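An Afternoon at the Trindis Open Day

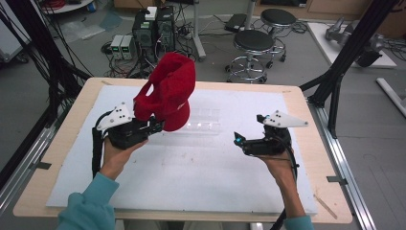 Do you need to know anything about robots to enjoy an open day like this one? Most of the people in my group knew next to nothing, me included, and we all stayed well past the end of the tour.

I had been meaning to go since last October, when I saw the flyer up at the Pustance library and then managed to miss the date completely. So this year I signed up early, drove over after lunch, and got myself a sticker with a 9 on it, which was my tour group.

The part I liked best was the table where they teach by hand. A person holds a gripper in each hand and does an ordinary chore, over and over, and all of it gets recorded so that a robot arm can learn from it later on. When I got up close it was a knit hat's turn, a red one, held up over a white board in the left gripper while the right one waited with its jaws open. I knit (you all know this by now!) and I had never once thought of a hat as a hard thing to pick up. But our guide said soft things are the worst of the lot - a box stays a box, and a hat is a new shape every time you touch it.

She told us they want 3000 recordings for the project, which they call Kirell, and that they had 369 so far. I asked if people got bored. She laughed and said they trade off, and that everybody has a favorite item and one they dread.

Visitors got a turn at a practice table down the hall. I dropped my washcloth twice and folded it very badly the third time, and I was still so pleased with myself that I called my sister from the parking lot.

It's free, it lasts 2 hours, and the coffee is decent. Wear comfortable shoes, and if you go, ask them about the socks.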